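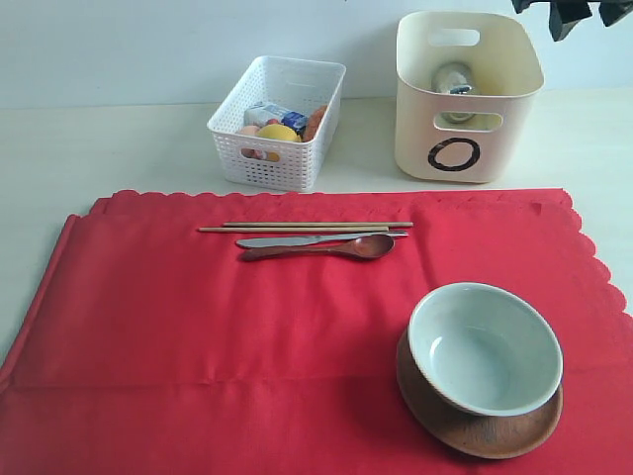
Morkaslow Table Setting Kit, Single Place
Supplier: Tekin Training Room Supply
Category: Daily living and table service / Table setting
Page updated 5/18/26

Overview

The Morkaslow kit contains the tableware, cloth and storage needed to lay one place at a standard table. It is intended for daily living rooms, home economics classrooms and short courses in table service. All parts are full-size household pieces. The kit is supplied without a table and can be used on any flat, level surface that accepts the cloth with a margin on at least one side.

Contents

Tablecloth, red, scalloped edge
Chopsticks, wood, one pair
Table knife, silver finish, rounded tip
Spoon, wood, dark brown
Bowl, ceramic, white
Saucer, wood, round
Cup, stainless steel
Basket, white plastic, perforated sides
Bin, cream plastic, smooth sides

Single pieces can be ordered as replacements. Chopsticks are sold by the pair only.

Tablecloth

The cloth has a continuous scalloped border on its outer edges. It ships folded and will show crease lines when first opened. Creases do not affect use and will relax after the cloth has been left flat overnight. Where a smooth surface is required, press on the reverse side at the lowest iron setting, with a dry towel between the iron and the cloth.

Lay the cloth so that the scalloped edge on one side runs parallel to the back of the table. The border on a short side may hang over the table edge. A side can be folded under if the table is narrow - the doubled strip should be pressed flat by hand before any tableware is placed on it.

Spot clean with a damp sponge. The red dye can transfer when the cloth is wet, so keep it away from light-colored linens until fully dry.

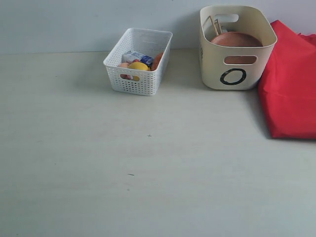 Table surface

A plain, matte, light-colored top is preferred. Patterned tops make the outline of the cloth harder to read for users with reduced contrast sensitivity. Place the table with its back edge against a wall where possible, and keep the containers along that edge so the front of the table remains available for laying the place. Gloss tops are acceptable but will give reflections under overhead lighting.

The table should be wiped down and fully dry before the cloth is opened.

Utensils

The utensils are laid horizontally in a compact row, parallel to the back edge of the cloth. The chopsticks go at the back of the row with their tips to the left. The knife is set directly in front of them with the blade to the left, followed by the spoon with its bowl to the right. Pieces may touch or overlap slightly. Courses that teach a different arrangement can use the same parts without change.

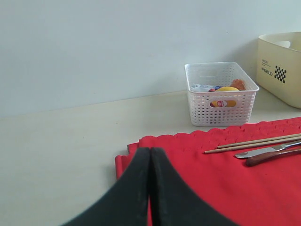
Chopsticks and table knife on the red cloth, scalloped edge to the rear.

The chopsticks have no lacquer or color coating. Hand wash and air dry them upright. Do not soak. Wooden parts that have roughened can be smoothed with fine abrasive paper and wiped with food-safe oil, applied in two thin coats. The knife is dishwasher safe. The spoon and saucer are not.

Bowl, saucer and cup

The bowl is deep, with a rounded rim and a smooth glaze. It stands on the wooden saucer, at the right of the cloth toward the front. The saucer is wider than the base of the bowl, and the fit is free: there is no recess, and exact centering is not needed. The bowl may be microwaved once it has been removed from the saucer.

The cup has no handle markings and no fixed position in the standard layout. Most users set it at the right-hand end of the utensil row.

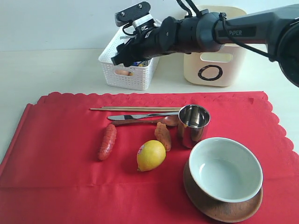
STORAGE AND CONTAINERS

The basket has lattice sides with small rectangular openings and a handle cutout near the rim. It is sized for small items such as packets, cartons and play food, none of which are included. The openings allow contents to be checked from the side and drain freely if the basket is rinsed.

The bin is larger, with smooth sides and a rectangular handle slot. Its plain front can be marked by hand in black permanent marker with a circle or other symbol. Marks can be removed with rubbing alcohol.

Ordering

Part code: Morkaslow single place
Minimum order: one kit
Replacement cloths: packs of 2
Lead time: 6 working days from the Stallbridge warehouse
Returns: unused parts only, in original wrap

Kits for group rooms can be combined on one order. Technical questions go to Karthik Sivakumar, product support. Replacement parts are handled by Glenys Griffiths at the Stallbridge parts desk.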